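Notes from the Spare Room

I have been meaning to write about sleep for months, and then the heat came to Clurnstead and I stopped getting any, so I suppose the subject picked me.

Some of you know I moved up to the top floor in December. Lovely in December! Cozy, even. The woman at the rental office told me heat rises and I nodded along as if that were a selling point. By the end of June the bedroom was holding the day's warmth until well past midnight, and I was lying there doing sums about how much sleep I'd get if I dropped off right this second. (Never do the sums.)

So I asked you all what you do, and the mail that came back was wonderful. A lot of it contradicted the rest of it. Several of you swear by a fan in the window pointing out, and several more told me that pointing it out is madness. I tried both. Pointing out won, at least in my place, with the kitchen window cracked open on the shady side so the cooler air gets pulled through. On a still night it does nothing much and you just have a loud window.

Hagos Abdella wrote to say I should stop fussing with the fan and go look at my curtains. He keeps his shut from breakfast until the sun is off the building, and he thinks most people open theirs out of guilt. I have to say he's got me there. I grew up in a house where closed curtains in daytime meant somebody was ill. I've been keeping them shut for two weeks now and the room feels like a movie theater lobby, and I mean that kindly.

Then there's bedding, which got more letters than anything else. I had no idea people felt this strongly about duvets. Chi-keung Chuang gave his up completely and sleeps under one flat sheet from May on, and his wife keeps hers, and they've been married 25 years, so there you go. I can't do the flat sheet by itself. I need a bit of weight on me or I feel like I've dozed off in a waiting room. My compromise is to fold the duvet down and only pull it up over my feet when the air turns, which it does at four in the morning if it's going to do it at all.

I've also stopped making the bed first thing. A reader over in Enriquez told me to leave everything thrown back for a few hours and let it air, and I took to that advice faster than any advice I've ever been given.

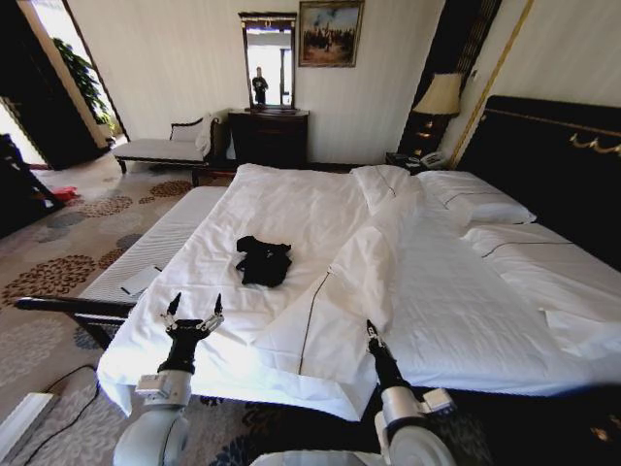
White sheets, mid-morning, and the bed still not made.

A couple of things I tried and won't be trying again. Putting the pillowcase in the freezer: nice for up to 7 minutes, and then you're lying on a pillowcase that smells of peas. A cold shower right before bed: I was wide awake and cross. A lukewarm one an hour earlier was much better, and I've kept that up.

Oh, and several of you asked about the buckwheat pillow. I gave it 18 nights. It's cool, I'll grant it that, but every time I turned my head it sounded like somebody walking up a gravel drive. It lives on the reading chair now and it's very good there.

Next time I want to get into naps, and whether they help or just borrow from the night. I lean toward helping, but I'm biased and I usually write this thing right after one. If you have a nap routine, or you gave one up, drop me a line and tell me how long and what time of day. Please don't send me any more about fans for a little while. I've read every one and my kitchen table is full.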